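The drawer that ate my winter

Every November the town of Nirnholm holds its clothes swap, and every November I arrive with one bag and leave with two. The rules are simple. Bring five things, take five things, and don't look wounded when your best jumper goes unclaimed until closing time.

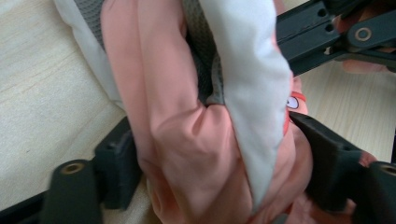
Pink with a white band, awaiting a new admirer.

The swap began in the old Dramulard shoe shop, which still smells faintly of polish and disappointment. Last year 928 people came through the door and 3869 garments changed hands, a good many of them, I suspect, for the third or fourth time. I have twice brought home a cardigan I had given away myself. 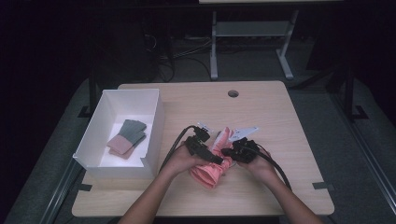 Then there is the matter of folding. Regulars fold as if a strict aunt were watching; newcomers throw things down and flee. By Tuesday evening the two camps have stopped speaking, and the tea from Café Zaratine has run out — a worse blow, frankly, than the shouting over a raincoat.

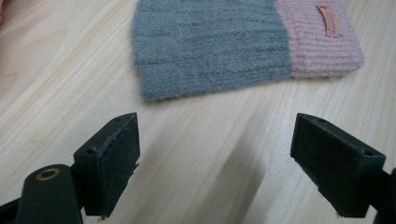 A beanie in grey and pink, folded flat.

Hats go fastest. Scarves linger. Ties have not moved in years, and 96 of them now live in a cupboard upstairs, where someone has suggested making a quilt. I voted against it, then took four home.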